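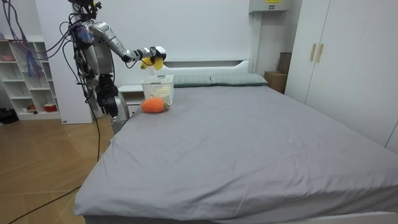
3.2 Collection of demonstrations

The tidying task was recorded in the bedroom area of our laboratory. The operator guides the humanoid to take a plush toy from the bed and place it in a white perforated basket. We collected 2,000 demonstrations in this way, of which 360 were kept apart for testing. Each one lasts at most 60 seconds. The toys are moved by hand between trials, so that the policy does not learn one fixed position.

Figure 4. Robot hand at the tip of the plush banana, with the carrot beside it.

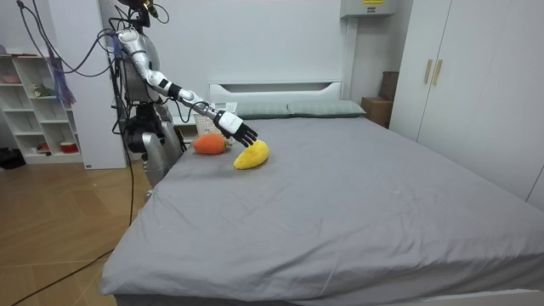
Why did we not use simulation for this task? Soft toys and bed sheets deform in a manner that our simulator, Peltetach, does not reproduce well enough.

All trials were labeled by Fotis Tsoukalas with the Wuisan tool. A trial is marked complete when both toys are inside the basket, as in the head-level view of Figure 5. 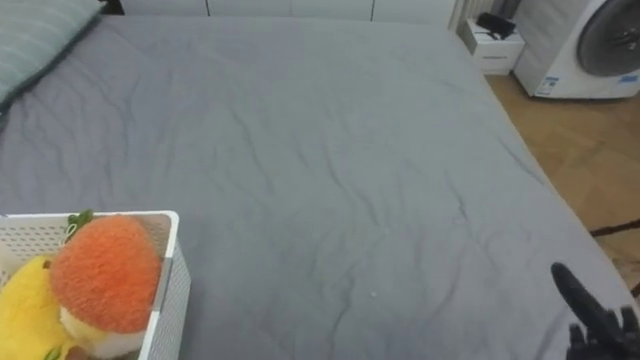 3.3 Training of the policy

We train the Edis model on the images and the joint positions together.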